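Workshop Tips: When a Small Arm Lets Go

Filed under: bench safety, power, things the leaflet leaves out

I have been suspicious of hobby robot arms since the first one I bought, which came with a promise that a child could run it and a power lead that got too hot to hold. The arms have got better since then. The advice that comes with them has not. Most of what follows comes from a fault we had in the workshop at Tusthorpe in July, and from a good deal of bad guidance I read while trying to put it right.

The fault itself was dull. The arm would pick a piece up, carry it over the board, stop, and drop it. Sometimes the wrist sagged first and sometimes it went all at once. On the second evening it did worse than drop something. It came back on when the power settled and swung to its rest position while I had a hand near the gripper. I got a pinched thumb out of it and a blood blister that lasted longer than the repair.

The maker's help page said to "recalibrate and try again". I did, several times over, and I would like those hours back.

What to do first

Take the power off at the wall. Pressing stop in the software is a request, and a board that is halfway through a restart may not be listening. If your socket is behind the bench where you have to lean across the arm to reach it, move it or put in an extension with a switch you can get at from where you stand. Hold the arm under the forearm as you switch off, or let it down on to a folded towel. Small servos have no brake worth the name and the whole thing will fold up.

Keep the lifting low while you are testing. There is no need to hold a cup up in the air to find out whether the grip is sound; a finger's width off the bench will tell you the same thing and makes a good deal less noise.
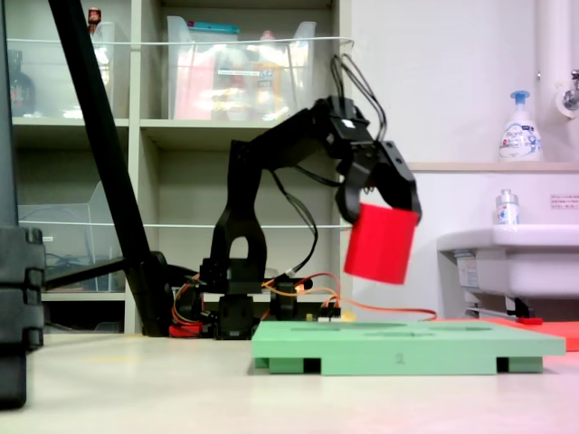 Check the leads before you blame the motors

I was told on a forum, with great confidence, that the wrist servo was finished and that I should order two. I ordered two. They are still in the drawer.

The trouble was a connector. The lead to the wrist had been pulled tight every time the arm reached out, and the plug had worked its way up off the pins until it was making contact only when it felt like it. With the arm folded it tested perfectly, so of course every check I did with the arm folded said all was well.

So test it stretched. With the power off, move the arm by hand to the furthest place you expect it to go and look at each lead in turn. If one is straight like a washing line, it is too short or it is clipped in the wrong place. You want a loose loop at every joint, big enough to take the bend and small enough that it can't catch on the work. Push each plug home with a thumbnail and don't trust the click.

I am not keen on the usual advice to bundle everything up tidily with cable ties. A tight bundle looks smart and drags on the joints. Tie the leads to the stiff parts of the arm only, and leave the bends alone.

Be wary of the power supply

Cheap supplies are sold on a number printed on the label, and I have stopped believing the label. An arm holding still draws very little. The same arm holding something out at full stretch draws a lot more, and if the supply dips the board restarts and you get the swing I described. Put a meter across the supply while the arm is working. Checking it at rest tells you next to nothing.

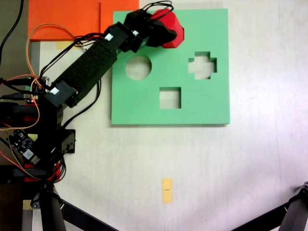

The other thing I'd check is how the software behaves after a restart. Ours went straight to its rest position at full speed, without so much as a beep. There was a setting to make it wait for a key press, three menus down and switched off as supplied. Why anyone would ship it that way I can't say. Find yours and turn it on before you do anything else clever.

Mark the bench

A bit of masking tape with a pen line on it is the best tool I own for this. Put one where the piece should go down and you can see drift at a glance, long before the software admits to any. Put another at the furthest reach of the gripper and keep your mug, your phone and your hands on the far side of it when the power is on.

As for the counter in the software, it read 3,530 moves when I finally fixed the lead and reported 23 errors. I had seen more than that in one evening. It only logs the faults it is awake for, so keep your own tally on paper and write down what position the arm was in each time.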